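# The Zoten Light: writing a cliffhanger serial

Final report, Creative Writing workshop, Guvthorpe
30 Dec 2024

For my project I wrote an old-style adventure serial in five installments and read it out to the workshop one installment at a time. The story is called *The Zoten Light*. Zoten is a lump of rock with a lighthouse on it, a long way from anywhere, and the story starts when the supply boat comes in and the keeper isn't there to catch the rope. I've wanted to write something like this since I was a kid reading falling-apart magazines under the covers (my grandmother had boxes of them, most with the last page gone, so I grew up not knowing how anything ended).

The course asked for a piece of fiction plus a report on how it was made. This is the second half. The story itself is in the folder.

## Reading first

I spent most of August in the Karunaratne reading room in Clumton, where they'll bring you the bound volumes of story papers if you fill out a slip and leave your pen at the desk. Pencils only! I went in planning to take notes on plot and came out with pages and pages on chapter endings, which were way more fun.

The big surprise was how few of the endings are really about danger. I'd expected a knife or a cliff every time. Loads of them stop on somebody recognizing something: a coat, a voice, a tune being whistled by a man who's supposed to be dead. The danger ones also get boring fast when you read them in a row. By the third hero left dangling over a chasm I was kind of rooting for the chasm.

I also copied out first lines. The good ones throw you in with a half-explained disaster and then calmly back up to tell you about the weather. I stole that for installment one, where the rope falls in the water in the first sentence and we don't hear who threw it until the second page.

## Setting up

I gave myself a fixed length of 1,231 words per installment. That's the exact count of one chapter I typed out from the bound volumes to see how it felt under my fingers, and I liked it so much I kept the number. Typing somebody else's chapter is a great exercise, by the way. You notice every comma. You also notice how often people "start violently," which is constantly. 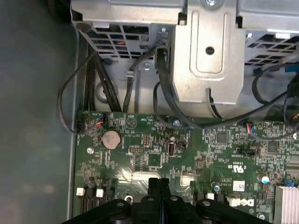
*Inside the desktop case, with the drive cage at the top.*

The other rule was no going back. Once an installment had been read out, it was locked, same as if it had been printed and sold. I could plan ahead as much as I wanted but I couldn't fix anything behind me. This rule caused all my problems and also, I think, the best parts of the story.

## How it went

Installment one was easy. I had been carrying that empty lighthouse around in my head for years, and it came out in two evenings with hardly any changes.

Installment two is where I messed up. I had the narrator find the keeper's logbook, and I wrote that the last entry was in a different handwriting. People gasped, I got very pleased with myself, and then I walked home and realized I had no idea whose handwriting it was. I'd put it in because it sounded good! I tried the smuggler, the keeper's brother, and a very bad version with a ghost. In the end I went with the narrator, who turns out to have been on the rock before and hasn't been telling us. That changed the whole story. It also meant rereading my locked pages to see if he could have been hiding it all along, and apart from one line about never having seen the stairs, he could. (I made him a liar about the stairs too. It's now my favorite line in the whole thing.)

Installment three is the storm. I wrote it long and had to cut hard to get back to length, and nearly everything I cut was waves. There are only so many ways to say a wave is big. What I kept was sound, mostly, and the lamp going around.
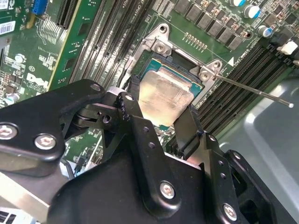 Four was the slow one. In the old serials there's usually a chapter where everybody sits down and somebody explains the treasure, and I had the same trouble those writers must have had, with a heap of backstory and nowhere to put it. I tried a letter, then I tried a deathbed, and ended up splitting it between two people who each think the other one already knows. The room went quiet in the wrong way for the first page. Then someone laughed at the misunderstanding about the keys and it picked up again.

For the last installment I wrote up to five endings, depending on whether you count the one where I only changed the weather. The one I read has the narrator rowing out and looking back to see the light come on. I knew who lit it. The class argued about it, which I loved, and I didn't tell them.

## What people said

After each reading I asked everybody to write down what they thought would happen next, and I collected the slips. These were gold. A couple of guesses were better than my plan and I used one of them, with permission (the false bottom in the oil store). The most common complaint was that the boatman vanishes after installment two. Fair. I forgot him. He's still tied up at the jetty as far as I know.

I was also told that my dialogue sounds old in some places and like a group chat in others. I read it aloud at home after that comment and yes, it does. The narrator says "I guess" a lot for a man in oilskins.

## If I did it again

I'd keep the length rule and the locking rule. I'd make a list of everyone on the rock and tape it over my desk, boatman included. I'd leave more time between installments, too, as I was writing three and four with no gap at all and you can tell from the endings, which both stop on a door opening.

I've already started a second serial, set inland this time, with a railroad and no waves. The first installment ends on a whistle.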